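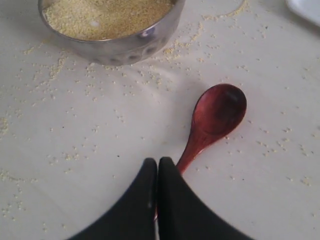

**Geetha Acharya**

I've been going to the Lunance beginner tango nights in Grevville since May and I'm still hopeless at pivots! My shoes grab the floor halfway round and I end up twisting my knee instead of my foot. One of the older leaders told me they used to scatter something on the boards to make them slippery, and I pictured grain all over the place like it is on that tabletop by the steel bowl (please no). Is there something sensible I can put on the soles, or do I need proper dance shoes? I've only got 2 classes left in this block.

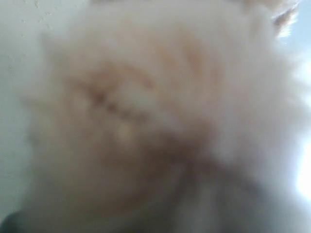 I should add that they're ordinary rubber-soled flats, and the hall floor is unsealed timber.

**Duygu Çetinkaya**

Rubber's your problem. Get stick-on suede soles, trim them to shape and leave them overnight before you dance. Mine cost $25 and lasted a whole season of milongas. Please don't put talc down, the next group has to dance on that floor too! And take your weight fully onto the standing foot before you turn, I was rubbish at that for ages.

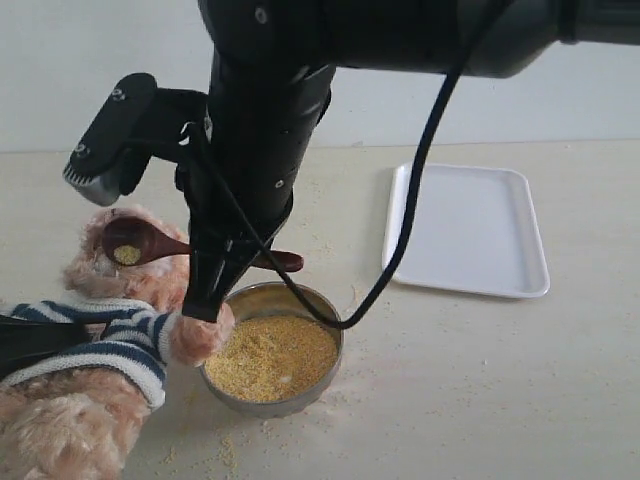 *Totine Social Dance Club: Beginners' Help*

**Matić**

Socks over your shoes, mate. Looks daft, works fine for practising at home. Wouldn't do it in class though, you might go flying.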